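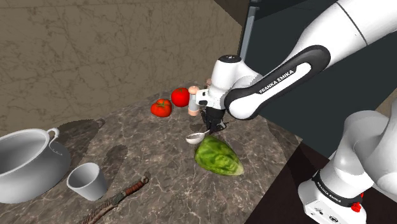 Food History Group, Movton Local Studies Department

Basach Household Recipes: README

Version 3, revised September

What is in this data set

Transcriptions of 5 handwritten recipe notebooks kept by households in and near Basach, with a table of ingredients, a table of measures and a word list. There are 366 recipes and nearly 2,000 ingredient lines. The notebooks are in a mixture of English and the local dialect, and one has pages in German. All recipes are given in the original wording and in a plain modern English version.

The data set is meant for people working on home cooking, local speech or the history of household buying. It has also been used by cooks, who should read the section on safety before trying anything with jars.

Files

recipes.csv: one row per recipe. Holds the title, the notebook, the page, the original text and the modern version.

ingredients.csv: one row per ingredient line, joined to recipes.csv by recipe_id.

measures.csv: the household measures found in the notebooks (cup, bowl, knifepoint, eggshell and so on), with a metric value where we could settle on one.

wordlist.csv: 729 spellings, each linked to one modern word.

notes.txt: transcribers' remarks, in page order.

All files are UTF-8. Fields are separated by commas and text fields are in double quotes. Line breaks inside a recipe are kept as a vertical bar.

The notebooks

Notebook A is the oldest and the hardest to read. It was begun in pencil and later inked over by a second hand, who sometimes changed the amounts. Where the two disagree we give the ink reading in the main field and the pencil reading in alt_reading.

Notebook B is mostly baking. The front has been used for accounts with a grocer called Reuter, and those pages are transcribed in notes.txt but not in the tables.

Notebook C has a good many recipes copied from newspapers. These are marked source_print = yes. We did not try to trace the newspapers.

Notebook D is the one with German pages. Liesl Wyss transcribed and translated them.

Notebook E is a school exercise book with preserves, pickles and a few remedies. The remedies are left out of recipes.csv but can be read in notes.txt.

The notebooks remain with the families who own them. Scans are held at the department and can be seen by appointment. They are not part of this release.

Fields in recipes.csv

recipe_id: notebook letter and running number, for example B041. Numbers are not reused when a row is removed, so there are gaps.

title_orig: the title as written. Blank if there is none.

title_mod: a modern title, supplied by us if the original is blank.

page: page number counted from the front cover. Loose sheets are given the number of the page they were found against, followed by L.

hand: 1, 2 or 3. Within one notebook only. Hand 1 in A has no connection with hand 1 in B.

text_orig: original wording, including mistakes and crossings-out. Crossed-out words are in square brackets.

text_mod: modern wording. Amounts are not converted here.

category: soup, meat, fish, vegetable, egg, bread, cake, preserve, drink, other.

source_print: yes, no or unsure.

alt_reading: other readings worth keeping.

Fields in ingredients.csv

recipe_id, line_no, amount_orig, unit_orig, item_orig, item_mod, optional.

Where an ingredient appears only in the method ("then put in the butter"), it has its own row and amount_orig is blank. Salt and water are listed only if the writer mentions them.

item_mod uses the shortest everyday name. "Good white flour", "fine flour" and "flour from Reuter" are all flour. Anyone who needs the distinctions should work from item_orig.

How the work was done

Each notebook was transcribed by one person and checked by another. Dilek Gündoğdu transcribed A and C, Ivar Wallin B and E, and Liesl Wyss D. Andri Riedl built the tables and the word list. Differences between transcriber and checker were settled by going back to the notebook itself, and if no agreement was reached the word is followed by a question mark in round brackets.

The measures took longest. A cup is not the same size in any two notebooks. For B we had the owner's own cup, which holds 180 ml to the brim, and we used that. For the others we compared recipes for the same plain cake and worked back from the eggs. Values reached in this way are marked basis = estimate in measures.csv and should be treated as loose. "Knifepoint" has been left without a value.

Known problems

Pages are missing from the back of C. At least one recipe (C088) stops part of the way through the method.

Wolutetti appears in D and E as the name of a filled dumpling, and once in A for something that looks more like a flat cake. We have kept both under the one word. The category differs, so filter on that if you only want the dumplings.

The category "other" is too big. Sauces should have had their own.

Oven heat is given in words only ("quick", "falling", "after the bread"). Earlier versions had a temperature column. It was removed, as the figures were guesses and people had begun to quote them.

Some dialect words for beans and peas overlap. Rows affected have "pulse, uncertain" in item_mod.

The hand field for A, from page 60 on, has not been checked.

Safety

Several preserve recipes in E use methods that are no longer thought safe, such as sealing low-acid vegetables in jars without enough heat. They are recorded as written. Please do not follow them, and do not reprint them as working recipes without a warning.

Personal details

Names of neighbours and relatives in recipe titles are kept where the family agreed. Otherwise the name is replaced by an initial. The accounts in B have had sums owed by other households taken out.

Changes

Version 3: notebook E added. Temperature column removed. Word list redone, with duplicate spellings merged. Misreading of "mace" as "maize" put right throughout C.

Version 2: D added, with translations. Page numbers for loose sheets changed to the present form.

Version 1: A, B and C.

Use and citation

Free to use for study, teaching and private cooking. For printed books or anything sold, write to the department first, so that the families can be asked. Please cite as: Basach Household Recipes, version 3, Food History Group, Movton Local Studies Department.

Corrections

Send corrections to Deirdre Geraghty at the department, giving the recipe_id and the field. If the question is about a reading, say which word. Corrections are gathered up and go into the next version, and the sender is named in notes.txt unless they ask to be left out.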